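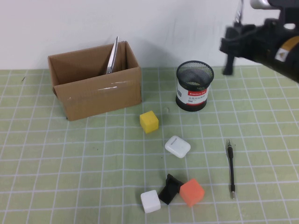 Arm over the gridded mat, with scissors standing in the box.

Hellia Bench Safety Guide, reviewed Dec 24, 2018

The guide covers small arms on shared tables, and most of it is sound. The page on marking the work area is the best. Sharp items get one line -- keep them out of reach of the arm -- and I wanted more, such as which way blades should point. The speed limits are clear. The checklist is too long for daily use. Worth having at 4 dollars.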